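October
by Wragg

The Night Before Davness

Attempt one missed the peg. So did attempt two, but it missed on the other side, and we were so happy about that you would have thought we'd won something.

Three of us were left in the room by seven. The rest of the Villham robotics club had gone home to eat actual dinners, and we had a bag of pretzels and a pass task that had worked beautifully until lunch. One arm picks up the ring, the other arm takes it, the ring goes on the peg. That's the whole event at Davness! My little sister could do it in her sleep, and she's four.

"It's the side view," I said. I had been saying it since five.

"It's never the side view," said our captain, who was lying on the floor with her sweater under her head.

I pulled the last few pictures up anyway and turned the laptop so she could see from down there.
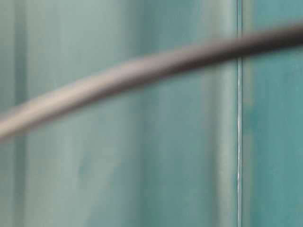

Side view, a little after seven.

She squinted at it for a long time.

"What am I looking at?"

"The mat, I think. And a cable?"

"It looks like the bottom of a swimming pool."

It did, kind of. All that soft green with one dark line going over it. If I were an arm and somebody showed me that and said okay, now hand over the ring, I'd drop it too. The captain got up off the floor (finally!) and our programmer stopped typing, and we all leaned in with our heads nearly touching. The only sharp thing in the whole picture was a thin pale line going straight up and down.

"So it sees the line," said the programmer.

"It sees the line great."

"Then what are we using the side view for?"

I opened my mouth to answer and had nothing. We'd put it in back in the spring, when the club was twice as big and everybody had wanted a job. The wrist view had come later and had been better from the first day. We had just kept both, like you keep both remotes.

The programmer took out two lines of code. We ran it again and I watched from the wrist, my favorite seat in the house. I love that view. You ride along right behind the fingers, with the green spread out under you and the other arm standing across the way with its blue light on, like somebody waiting for you at a bus stop.

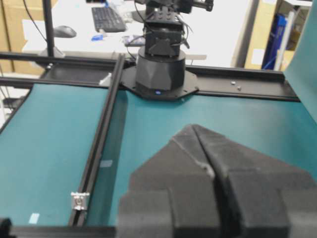

Attempt 104

By half past nine the pretzels were gone and I had the tally sheet, which was an honor, because the captain doesn't trust just anyone with the tally sheet. You need 75 clean passes to enter at Davness. We'd had eleven at dinnertime. Now I was making marks so fast I had to start a second column, and every time the ring slid down the peg the programmer whispered "yes" without looking up.

Somewhere past a hundred I quit cheering out loud and started holding my breath, and my ribs hurt, and I didn't care at all. Pick up, pass, peg. The captain was walking in circles with both hands on top of her head.

"How many?" she said.

"Seventy-four."

The arm reached out for the ring.

More stories
The Vamcombe Bus
Attempt 133
Somebody Else's Batteries
What We Ate in Villham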